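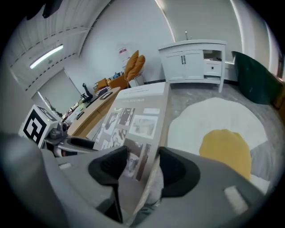
1. Background

The reading corner on the second floor of the Kassab building has been in use for two years. It holds old exhibition catalogues, course booklets and brochures that were passed on by the department when the print archive was cleared. Our project looked at how these are stored, who uses them, and whether a simple sorting scheme would make them easier to find.

The work was done by Pejman Zarei and Sawsan Khalaf as the practical part of the module on small collections. We started in December, when the building was quiet.

2. The material

At the start there were 393 items on the list we were given. The list had been typed up by several people and the titles were not written in the same way each time. Some entries gave the title from the cover, some gave the title from the inside page, and some only had the name of the publisher.

Most of the larger booklets have a pale cover that shows dirt easily. The beige one with a block of photographs on the front is typical of the group we called "large format". Its title is set in small capitals at the top, above the pictures. Covers like this are pleasant to look at face on but hard to identify from a distance, and when they stand on a shelf with only the spine showing they all look the same.

3. Method

We checked each item against the list and put a pencil mark beside it. Items with no entry were written on a separate sheet. After that we sorted everything by height first and by subject second. We had planned to do it the other way round, but tall booklets kept bending over the short ones next to them.

The large format group came to 107 items. These were moved into upright boxes from Bretoler, with the front covers facing forward, so that a reader can flick through them like records in a shop. The rest went back on the Lotik shelves, spine out, with a paper slip at the start of each subject.

We also asked readers to fill in a short form saying what they were looking for and whether they found it. Pejman wrote the form and Sawsan entered the replies.

4. Results

We received 73 forms. The most common complaint was that booklets had been put back in the wrong place. The second was that the lighting made glossy covers difficult to read. Several readers said they chose by the cover pictures and did not look at the title until they had sat down.

The boxes were used more than the shelves, but they also became untidy more quickly. By the end of the third week the first box was too full and two covers had creased at the bottom corner. We took a few items out of each box and this helped.

The separate sheet of unlisted items was longer than we expected. Many of them were duplicates from the Drornier set, which had been delivered twice.

5. Problems

The height sorting means that one subject can now be in two places. We put a note on the slips, but not all readers saw it. We did not have time to correct the titles on the list, and the spelling of some names still needs checking. The pencil marks on the printed list should be copied into the digital one before the paper copy is thrown away.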